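Home | Ask | Topics | Local history | Log in

Asked in April by Stanisława Tomaszewski

My grandfather worked for the Belhaj timber company and talked about an incline that lowered logs from the ridge to the mill at Plilamlow. I can find the mill on old maps but no incline. Did it exist, and is any of it left to walk?

jostix_lane
Yes, it existed. The top station stood at 2,293 feet and the line was 635 yards long, single track with a passing loop halfway. Loaded wagons going down pulled the empties back up. It isn't on the maps because it was built after one survey and lifted before the next. The rails went for scrap when the lorry road opened. 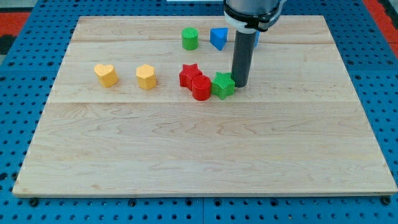
The lower half is under the forestry plantation now. The upper half is easier — park at the Plasinmont chapel, take the track behind it and look for a straight cutting full of bracken. The winding drum footings are at the top, on the left. Wear boots.

Old Ganger
Went up there years ago, didn't see much. My uncle said 400 men worked the ridge but he said that about everywhere.

M. at the reading room
We have the Belhaj wage books, which are open to anyone on Thursday afternoons. Incline men are listed separately from the fellers, so your grandfather may be easy to find if he worked on it. Ask for box 672 and bring a pencil, as pens aren't allowed. The mill books are kept elsewhere and I don't know how complete they are.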